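Guides > Kitchen scales > Hamivis 3 > Section 4: Setting up and weighing

4. Setting up the scale and weighing into a bowl

The leaflet in the Hamivis box says the scale is "ready in seconds." It will light up in seconds. Getting a number you can bake with takes longer, and this section covers the part the leaflet skips.

4.1 Before you switch on

1. Put the scale on a hard, level surface. Dish towels, cork mats and silicone sheets all throw the reading off.

2. Slide out the battery tab and press the power button once. Wait for the display to settle on zero. If it flickers between two values, move the scale away from the fan, the vent or the open window and try again.

3. Set the unit to grams. The scale also offers "fl oz" and "milk" settings. Both are guesses based on weight, and I would leave them alone.

4. Choose your bowl before you measure anything. The display sits close to the platform, and a wide bowl will hang over it. The leaflet suggests a "backlit glow" solves this. It doesn't.
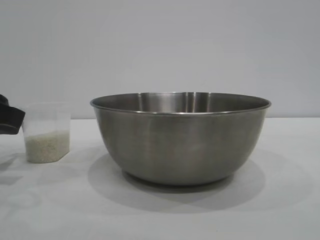

Auður Hedegaard wrote in that she sets a short, empty can on the platform, zeroes the scale, and stands her bowl on top of that, which leaves the numbers in full view. She has done it for 13 months with a Dunthorpe scale and had one spill.

The can works, provided it is wide enough. Zero the scale with both the can and the bowl in place.

CAUTION: Never raise a glass bowl this way.

4.2 Checking the reading

The scale is sold as "factory calibrated for life." Check it anyway.

1. Weigh something you trust. A Wieser check weight is fine if you own one. Otherwise use a measuring jug and cold water, and accept that the jug's markings may be worse than the scale.

2. Weigh it in the center of the platform, then near each corner. The readings should agree to within 3 grams. On my first unit one corner read 37 grams over, and the shop told me this was normal. I sent it back.

3. Repeat with your bowl on the platform and the scale zeroed. 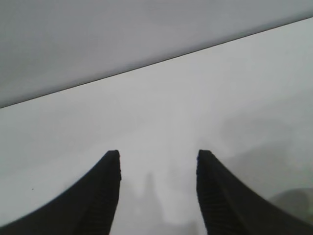
4.3 Zeroing and adding ingredients

1. Place the bowl on the platform and press TARE. Take your hand away first – even a light touch gets counted.

2. Add the first ingredient slowly. Small amounts, yeast above all, may not register when sprinkled in a pinch at a time. Weigh them in a cup and tip them in.

3. Press TARE again before each new ingredient.

NOTE: The scale shuts itself off after 122 seconds without a change in weight, and it forgets your zero when it does. Write down each amount as you go.

The Fulliven app promises to keep a running total for you. Xolani Zulu and I both tried it through September, and it lost the connection often enough that we went back to a pencil.
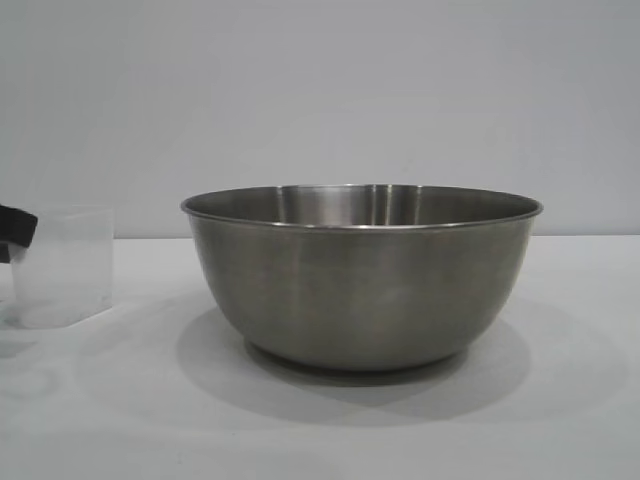

If the scale does shut off halfway through a recipe, switch it on with the bowl still in place. It should start from zero, and you can carry on with the next ingredient. Should it show an error instead, lift everything off, restart it, and put the bowl back before pressing TARE. The leaflet lists that error as "rare." I see it most weekends.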